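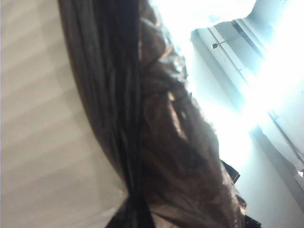

From: Xiomara Yazzie
To: soft-handling list
Date: 10 Sep 2024
Subject: Re: Galon wrist kit, anyone bought one?

Elínborg, yes, we have one. Quick answers, running to a meeting.

Price: 1,225 for the kit, that's gripper, wrist camera, cable set, and a year of the Seninero software. Finger pads extra, which annoyed me. Pack of 4 is 90.

Setup: half a day. The mount fit our arm fine, the cable is too short though. Order the long one up front.

Thin crinkly stuff: mixed. Cloth is good, picks up a fold and keeps it. Bags and film, less so. Dark material next to strong light is where the camera gives up, highlights blow out and teh grasp point wanders. Exposure lock helps some. We did 50 picks with lock on and the misses were nearly all on the bright side. Haven't tried it with blinds down.

Support: slow but they do write back. Ask for the December firmware notes, not on the site for some reason.

Would I buy agian? For cloth yes. For film I'd want to borrow the Horrocks one first and compare. No idea on suction version.

Can send settings file if you want it.

Xiomara

Elínborg Steinarsdóttir wrote:
> Hi all, Skurnero is quoting us for the Galon wrist kit.
> Mostly thin sheets here, cloth and plastic, lots of wrinkles.
> Does the camera cope? And is the software included or
> another bill later? Their rep was vague on both.
> Thanks, Elínborg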